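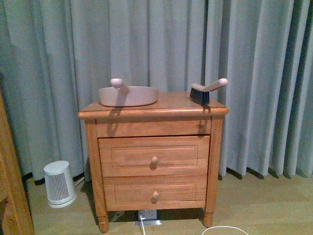 El detector me parte el recogedor en dos, ¿filtro la máscara o cambio el planificador?

brisa_node
6 de mayo de 2023

Buenas a todos. Llevo un par de semanas peleándome con la percepción y ya no sé si el problema es mío o del paquete. Tengo la cámara de cabeza mirando a una mesilla de madera, con un recogedor y un cepillo de mano encima, los dos en rosa clarito. La tarea es de las tontas: localizar los dos objetos, elegir agarre por el mango y planificar la aproximación sin tocar el mueble.

Uso Nallgate para segmentar y Brasley para planificar. El cepillo sale más o menos bien. El recogedor me lo parte: una instancia para la pala y otra para el mango, y de propina me mete la sombra como si fuera parte del objeto. Con la luz baja y cálida que hay, la sombra cae por el tablero y sigue por el canto de delante, así que la caja que le llega al planificador se descuelga por el frente del mueble. Resultado: Brasley dice que el objeto está en colisión con la mesilla y no me devuelve ni una trayectoria.

He grabado 1479 fotogramas y los he pasado todos por el mismo filtro, por si era cosa de uno suelto. Pues no. ¿Alguien se ha visto en esta?

tornillo_sinfin

¿Estás usando la profundidad para algo o solo el color? Porque una sombra no tiene volumen. Si proyectas la máscara a la nube de puntos y ajustas el plano del tablero, todo lo que quede pegado al plano lo tiras y listo. Yo corto a 9 mm y me va de lujo.

brisa_node

Sí que la uso, pero solo después de segmentar, para sacar el centroide. Lo del plano lo probé con el tablero y mejoró algo, pero el trozo que cae por delante no está en ese plano, está en el vertical, y ahí se me queda colgado. Y con 9 mm miedo me da comerme el borde de la pala, que es plana por delante!!

kalman_de_pueblo

Pues ajusta dos planos, el de arriba y el frontal. Ojo con los pomos de los cajones, que sobresalen y te van a salir como objetos si no los metes en la geometría del mueble. A mí me pasó en febrero con una cómoda y estuve una tarde entera persiguiendo un "objeto" que era un tirador.

Lo de que te parta el recogedor es otra historia. Eso yo lo arreglaría reentrenando con más ejemplos y más variedad de luz.

mapa_de_costes

No estoy nada de acuerdo con reentrenar para esto, la verdad. Es matar moscas a cañonazos. Dos instancias que se tocan en 3D, con el mismo color y el mismo apoyo: las unes en posproceso y a correr. Son cuatro líneas.

kalman_de_pueblo

Cuatro líneas hasta que tienes el cepillo al lado, también rosa y también apoyado en el mismo sitio - y entonces te fusiona el juego completo en un solo trasto con dos mangos. El color ahí no te discrimina nada.

mapa_de_costes

El cepillo tiene las cerdas oscuras y hay hueco entre los dos. Por contacto en la nube no se unen salvo que pongas un radio absurdo. Pero vale, te compro que el color solo no basta.

tornillo_sinfin

Yo estoy con mapa. Y una cosa más para brisa: ¿el cable lo tienes en el mapa de costes? Lo digo porque hay una regleta debajo de la mesilla y un bucle de cable blanco por delante, en el suelo. Si la base es móvil, eso con suelo claro no lo pilla casi ningún detector de obstáculos.

brisa_node

Ay, el cable. Pues no, ahora mismo no está. De momento planifico solo el brazo con la base quieta, pero lo siguiente es acercarme, así que me lo apunto. ¿Lo marcas a mano como zona prohibida o usas algo?

tornillo_sinfin

A mano, un polígono y fuera. Probé el módulo de objetos finos de Yüksel y me daba falsos positivos con las juntas de la tarima. A lo mejor es que lo tenía mal configurado, no digo que no.

ruido_blanco

A mí Yüksel me va bien, pero hay que subirle el umbral a 55. Con el valor de fábrica ve cables por todas partes. Y también le cuestan las cortinas con mucho pliegue, que las franjas de claro y oscuro le parecen bordes, así que recorta la zona de interés antes.

brisa_node

Vuelvo con novedades. He hecho lo de los dos planos más la fusión por contacto, sin mirar el color, y el recogedor ya me sale entero. Brasley me devuelve trayectoria para los dos objetos. Eso sí, el agarre me lo propone por el borde de la pala y no por el mango, supongo que porque le puntúa mejor la parte plana.

kalman_de_pueblo

Me alegro, aunque sigo pensando que al cambiar la luz te vas a acordar de mí jaja. Para el agarre mira el muestreador de Wostska, deja meter un peso por región. Si le das más al mango y le dejas el eje de aproximación libre, debería bastarte.

brisa_node

Instalando Wostska ahora mismo. Me pide una versión de las librerías que choca con la de Nallgate, cómo no - voy a montarlo en un contenedor aparte y subo el fichero de configuración cuando arranque.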